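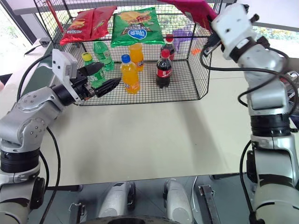 Le poste du panier à deux niveaux, chez Oltmanns : boissons en bas, sachets en haut, un bras pour chaque étage.

Accueil > Dossiers > Robotique > Entretiens
À la une Labos Industrie Agenda Contact

Entretien attrapé au vol, entre deux séries d'essais. L'équipe Oltmanns travaille à Wirnetow sur la manipulation à deux bras, projet Wurkemura, financé par Andlow. Notre interlocutrice dirige les essais. Elle préfère que son nom reste en dehors, d'accord.

Première question, la méthode. « On apprend à partir de démonstrations. Un opérateur pilote les bras, on enregistre tout, le modèle essaie ensuite de refaire. » Rien de neuf là-dedans, elle le dit elle-même. La nouveauté est dans le découpage. Au lieu d'apprendre un geste entier, le modèle apprend 2 flux séparés, un par bras, plus un petit signal partagé qui dit qui attend qui. « Avant, quand un bras hésitait, l'autre hésitait aussi. On perdait les deux. »

Le jeu de données : 1593 démonstrations. Enregistrées sur plusieurs mois, pas toutes bonnes. Après tri il en reste 849. Presque la moitié à la poubelle ? « Oui, et ça fait mal. Mais avec tout le lot les résultats étaient moins bons, on a vérifié 4 fois. » Le tri se fait à la main pour l'instant – elle aimerait que ça change.

Pourquoi des bouteilles et des chips. Elle soupire un peu. « Une bouteille, c'est rigide, on sait où la prendre. Un sachet, non. Il se plie, il glisse, il brille. La caméra du poignet voit un reflet et le modèle croit à un bord. » D'où l'idée de mélanger les deux dans un même panier, un bras sur le souple, un bras sur le rigide. Les caméras de poignet comptent beaucoup, selon elle. Sans elles la prise du sachet devient un pari.

Et les bouteilles qui se ressemblent ? Même boisson, bouchon différent, ou l'une derrière l'autre. C'est voulu. Le modèle doit choisir celle de devant et laisser l'autre debout. « Au debut il visait entre les deux. Pile au milieu. Dans le vide. »

Le résultat qui la surprend le plus : le signal partagé sert surtout aux temps morts. Le bras qui a fini se retire plus tôt, l'autre a la place. Moins de contacts avec le bord du panier aussi. Chiffres précis ? Pas encore, l'article est en relecture interne, elle ne veut rien lâcher avant octobre.

Les limites, elle en parle sans qu'on pousse. Le panier est toujours à peu près au même endroit sur la table. La lumière du jour gêne, les matins surtout, près des fenêtres. Et un sachet mal gonflé reste un problème – « là on est franchement mauvais ».

La suite, justement. Un panier déplacé d'un essai à l'autre, puis des objets que le modèle n'a jamais vu. Andlow voudrait une démonstration publique. Elle, plutôt pas tout de suite. « Qu'on me laisse d'abord refaire les sachets. »

Propos recueillis à Wirnetow, 30 septembre 2021.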